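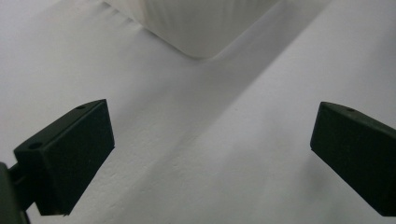 Lucinda told her that eleven months of driving to Willach every other Friday was long enough to know whether you wanted to live with someone. Imani said it depended on the drive.

It was 213 miles from her apartment in Pasden to his building. She had stopped minding them in the spring. She liked the gas station outside Rudora where she bought coffee, and she liked getting there after dark, when he would come down in his socks to hold the door.

"So what's the problem?" Lucinda said. "You love him. He asked you."

"He asked me by sending a rent listing."

"Was it a good one?"

It was. Two bedrooms, $1,045, on the street behind the library. He had written "thoughts?" under it and nothing else, and she had read it on her lunch break on Monday and put the phone back in her bag. She answered at ten that night. She wrote that the kitchen looked small.

He called her then. He didn't usually call on weeknights.

"The kitchen is small," he said. "Do you want to see it anyway?"

She told him she'd never lived with anybody. She was 19 when she moved out of her mother's house, and she had paid for her own place ever since, even the bad one with the bats. She said she didn't know what she was like at seven in the morning on a regular day, with another person waiting for the shower.

"You're quiet," he said. "You eat cereal standing up."

"That's weekends."

"Okay. I'd like to find out about the rest."

She could hear his dishwasher going. She asked if the apartment had one and he said no, and there was a pause while they both thought about that.

On Friday she left work early and got to Rudora while it was still light. She bought two coffees, though his would be cold by the time she reached Willach, and texted Lucinda that they were seeing the place at 9:30 the next morning.

Lucinda wrote back, "Measure the closets."

Imani looked in the glove compartment for a tape measure. She found one under the insurance papers and put it in her coat pocket.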